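Skeltden Rugby Ground: pre-season pitch inspection, April

1. Goalposts, north end. Padding secure, 7 straps checked. Pass.
2. Goalposts, south end. Base pad split at seam. Replace before first match.
3. Dead-ball line to fence. Clearance meets league rule. Pass.
4. Turf, 22 to 22. Divots filled, 200 lb of sand used. Pass.
5. Floodlights. Lamp 3 flickers on start-up. Monitor.
6. Spectator rail, Hullden side. 700 lb load test held. Two bolts retorqued.
7. First aid room. Stretcher present, neck collars out of date. Fail. 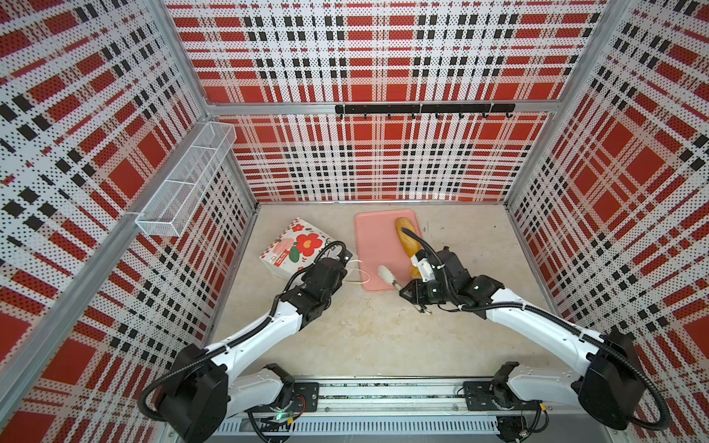

Comments

Sitompul: Item 2 was also open on last season's sheet. Can the south end be closed to training until the new pad is fitted?

Reply: Agreed. South end closed. Reinspect items 2 and 7 together.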